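Wesley Street Community Garden
Minutes of the winter planning meeting
Held 29/01/2020, 7 pm, Jurham Hall, small room

Present: Gertraud Lehner (chair), Verena Reisinger (minutes), Leopold Auer, Felicja Pietrzak, plus a good crowd of plot holders, including several new faces. Welcome, all of you!
Apologies: Eulalia Ojeda (sent written notes on the seed swap, see item 3)

1. Minutes of the last meeting
Read and agreed. One correction: the pears along the back fence are Leopold's graft, not Felicja's. Felicja was happy to hand back the credit, as they were the best pears any of us ate last fall.

2. Rainwater tank
Great news on this one. The parish has said yes to the tank, and Awad Plumbing can fit it in February if the ground isn't frozen. It holds 2000 liters and will stand on the north side of the shed, where the old cold frame was. Leopold has already leveled the ground and laid the slabs.

There was a long and lively talk about where the second tap should go. The lower plots are a long haul with a full can and people there have been very patient. Agreed to run the pipe along the hedge and put the tap by plot 29. Felicja asked if the pipe could be buried deep enough to miss a garden fork. Gertraud will ask Awad.

Action: Gertraud to confirm the date and the pipe depth.

3. Seed swap
Eulalia's notes were read out. She has saved more beans than she knows what to do with, including the speckled climbing one that did so well on the west side, and a purple podded pea which she says everybody must try (the flowers alone are worth it). She asks that packets carry the name of the plant and the year it was saved, even if you think you will remember. Tomatoes and squash to go on separate tables this time, please, there was a real crush at the corner last year.

Verena offered to bring soup. Carried with much approval.

Action: Eulalia to send round a list of what is already promised. Everyone else to add to it!

4. Paths and compost
The wood chip has settled nicely and the main path stayed passable right through the December rain. We want more. Leopold knows a tree crew who will drop a load at the gate for free if someone is there to open up.

The middle compost bay is ready to use and it smells wonderful, like a forest floor. Take what you need, but leave the left bay alone until spring. No cooked food in any bay.

5. Shed and shared supplies
The shelf labels have faded and will be redone. Felicja would like every spray bottle marked with what is in it and the date it was mixed, and anything without a label emptied out safely. All agreed. Bottles go back upright on the top shelf, nozzle turned to off. 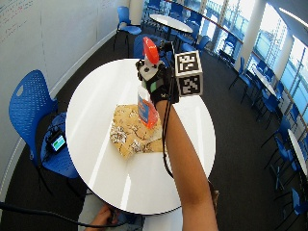

Item 5: spray bottle with orange-red liquid and blue label, on the round white table.

The two good hand forks are missing again. Please look in your buckets.

Action: Felicja to do the labels, Verena to buy waterproof pens.

6. Any other business
- A new plot holder asked about growing melons outdoors. Opinions differed loudly. Leopold is all for it and has offered her his spare glass.
- The Nanex padlock on the side gate sticks in the cold. Gertraud will oil it and bring a spare key.
- The robin is back by the water butt and quite fearless.

Meeting closed at 8:40 pm. Next meeting in February, same room, date to be posted on the shed door.

V. Reisinger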